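News > Members' Newsletter > Out and About

Open day at the Patwary workshop

22 February 2024
By Karthik Liyanage

I had been meaning to get out to Salerby for ages, and when the Patwary people sent word that they were opening their robot workshop for an afternoon I put my name down before I'd even checked the bus times. I got the 364 from the station, which drops you right at the gate, and walked in behind a family with three very excited kids and a grandmother who told me she was only there for the cake. (The cake was lemon and it was very good.)

The building went up in 1981 as a seed warehouse and it still has the old loading doors and the hand-painted weight limits on the walls. Patwary moved in and split the ground floor into bays, one for each project. They let us in with groups of up to 39, with a paper wristband telling you which group you were in. Mine was green. I kept it on all the way home and forgot about it until I was washing the dishes.

The tabletop demo

Our first stop was the one I liked best. The team there has been working on what they call the Dirton routine, a set of small jobs for a robot arm with a gripper: pick up a block, put it down where you're told, line it up with another one, stack it. I know how that sounds! My nephew could do it before he could talk. But our guide, a young engineer with a voice that carried over everybody, explained that the hard part is deciding where the block is and how to come at it, and that the arm has to work it out fresh every time somebody moves things around.

She'd ask for a color and a spot, type it in, and off it would go, slower than I expected and a lot quieter. One of the kids wanted to know if it ever got bored. She said it hadn't complained so far.

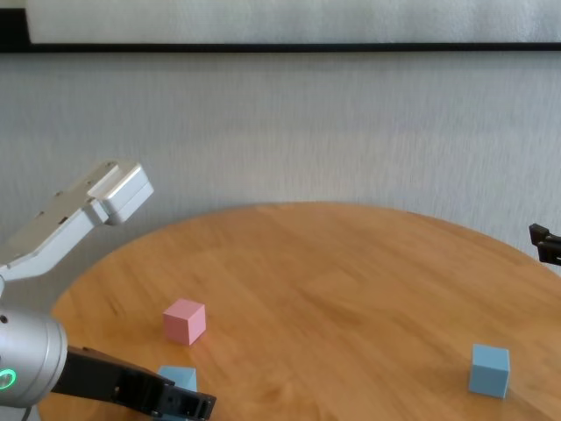 I'd pictured something more like a factory, I suppose, with steel benches and yellow cages. Instead the pink and blue cubes sit out on a round wooden table that wouldn't look out of place in somebody's kitchen, and the arm reaches in over it from the side. I asked about the pastel colors and was told they'd tried brighter ones first and everyone in the bay got sick of looking at them.

Upstairs with Flosta

After that we climbed up to see Flosta, which is the software side. I'll admit I lost the thread here and there. As far as I could follow, every attempt the arm makes gets saved with a note on how it went, and they'd reached attempt number 1349 on the stacking job by the morning of our visit. They played back a string of the failures on a big screen, towers leaning and going over one after another, and the whole room groaned along with each one -- even the grandmother, who had brought her second slice up with her.

There was a question session at the end. Somebody asked whether the arm could fold laundry (no, please stop asking) and I asked how long it takes to set up a new job. A couple of days if it's close to one they've already got, much longer if it isn't.

They're planning another open afternoon in June, and I'd say go if you can. Wear a sweater -- the old warehouse is chilly, and the stairs are steep, so ask at the desk for the lift if you need it. I'm happy to share a ride with anyone coming from my side of town.

Recent items
Spring program: dates and rooms
Soldering evening, second try
Notes from the clock repair talk
Looking for a new home for our projector
Letters from members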